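Mastora Room Rehearsal
A planning and training package for mobile robots in care homes, clinics and small hotels

Version notes updated 2024-10-31

Mastora lets you rehearse a robot's daily rounds on a computer before the robot ever rolls down your hallway. You load a set of rooms, put a two-armed robot in them, and watch it work through the jobs your staff would like to hand over: getting doors open, carrying linens, bringing small things from one room to the next. We started building it because we kept meeting people who had a robot arriving in a month and no idea what their shift would look like afterward. They deserved a better look at it than a slide deck!

What's in the package

The rehearsal software, with a license for 2 sites
A starter set of rooms with doors, furniture and countertops you can move around
Views from the robot's body and from close to its grippers
Shift planner, with printable task cards for staff
Replay and comparison of runs
Setup and a first session with one of our trainers

The room library has 127 pieces in it now, and most of the ones added since July came from requests. Doors get asked for more than anything else. If you have ever pushed a full cart through one with your hip, you know why.

How teams use it

The Geerts residence was the first site to run Mastora with its whole day crew, and what they did with it surprised us (in the best way). We had expected the facilities manager to sit down with it alone. What happened was that the housekeepers pulled up chairs and started arguing about doors. Which ones should stay open in the morning? Who goes first when a cart and a robot meet in a narrow passage? Where does a robot wait while someone finishes making a bed? They had answers to all of it, and those answers became the site's first set of task cards.

Gert Kruger, who plans the shifts there, logged 1,584 rehearsal runs with the crew before any equipment was ordered. Two of the old delivery rounds were merged, and the time that freed up went to the breakfast room, where people had been stretched thin for years. The crew also crossed one job off the list completely. Residents like having a person bring the mail, and the staff like doing it, so it stayed with them.

We love this part of the work. When people can see what the robot sees, they stop talking about it as a mystery box and start talking about it as equipment, with good spots and bad spots, the same way they talk about the floor polisher.
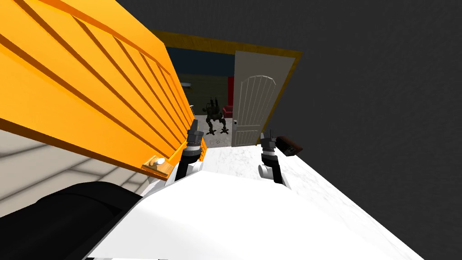
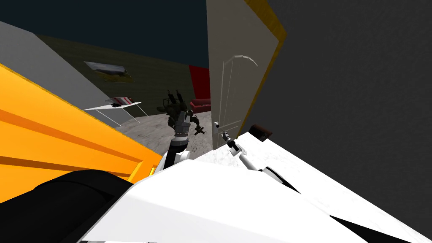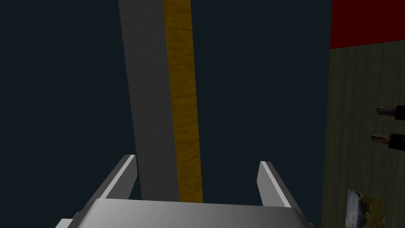
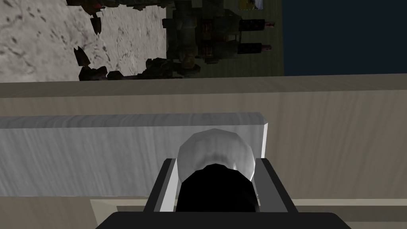 Replays can be slowed down, paused and saved with comments, so the night crew can pick up where the day crew left off. Comments stay with the run and can be printed. Several sites pin them up next to the schedule.

Working with your own equipment

Mastora reads floor plans from the Drusatano planner directly, and plans from other programs can be traced by hand in the room editor. The Mesard add-on links task cards to your existing shift calendar. It is sold separately and needs its own login.

A regular office computer with a separate graphics card will run it. Replays also open on a tablet.

What it doesn't do

A rehearsal won't tell you how a real floor behaves after mopping, or how a resident feels about sharing a hallway with a machine. Plan for a slow first few weeks on site, and keep the people who rehearsed the job on shift for them. They'll spot trouble early.

Ordering

Request a quote through the contact form and tell us how many people will take part in the first session. Bring the ones who do the rounds, please, even if it means running it twice. Additional sites can be added to a license at any time.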